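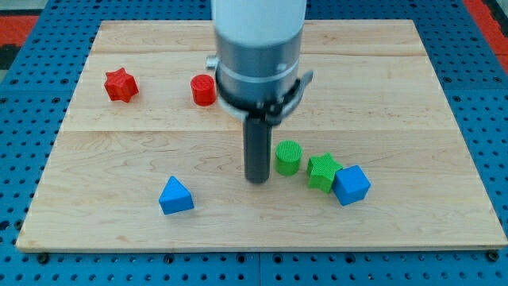
Tabletop pushing cell: single-finger tool over the maple-grain board, with the printed block set.

Workix Pushing Cell — equipment plan and data card

Status: approved for one cell, second cell pending
Last edited: 15 November 2019
Maintainer: Rania Younis
Purchasing contact: Isauro Ventura

What this repository holds

Episode logs from the pushing cell, the print files for the blocks, the drawings for the board, and the budget sheet we used to plan the purchase. The budget sheet is here because three other groups asked for it. If you only want the data, skip to "Data".

Equipment

Arm. Already owned. It was bought under an earlier grant and is not counted in the cell budget. If you are starting without one, the arm will be most of your cost and the rest of this plan will look small next to it.

Finger and mount. The tool is a single dark gray cylindrical finger with a rounded tip, held straight down from a black mount clamped at the base of the wrist. We priced a two-jaw gripper from Brulladska and dropped it. Pushing does not need jaws, and the quote would have used up the spares line.

Table. Blue perforated panels from Nundo. The hole grid lets us move the board without drilling. Order all panels in one batch. The lead time on ours was 9 weeks and a second order starts the clock again.

Board. A light wooden board made of joined planks. Brahim Belkadi keeps the drawing in /board. Plan on replacing it when the seams begin to catch the blocks.

Blocks. Printed in-house in red, green and blue. Shapes in use include stars, cylinders, a cube and a triangular prism. Layer lines are left as printed. We do not sand or paint, so a replacement block slides much like the one it replaces.

Budget

All figures in US dollars, per cell, arm excluded.

Total ceiling: 3000
Filament and print time: 300
Replacement fingers: 30 each
Table panels, board, mount, cabling and cameras: the remainder, itemized in budget.csv

Nabila Abdelaziz asked for a separate line for spares, and it has been worth having. Without it, every broken finger went through a full purchase request. Keep the spares line even if the total gets cut.

Not covered: floor space, power work, safety review, operator hours. Operator hours were the item we underestimated most. The June plan had none at all.

Data

Each episode has a text instruction, arm positions, and color video. Typical instructions are "push the green star away from the blue cube" or "move the blue triangle to the red cylinder". Blocks start scattered or in clusters. Clustered starts are harder and are tagged in episodes.csv.

Known gaps: one board surface, one finger shape, one lighting setup. Do not use these logs to choose a gripper for lifting work.

Second cell

Lucimara Frota is collecting quotes. Open points:

Same panels from Nundo, or a plain steel top
Whether both cells share one set of spare fingers
Who pays for the extra storage — still with Isauro

Send corrections to the budget sheet as a pull request and include the quote or invoice. Changes without one will be held until it arrives.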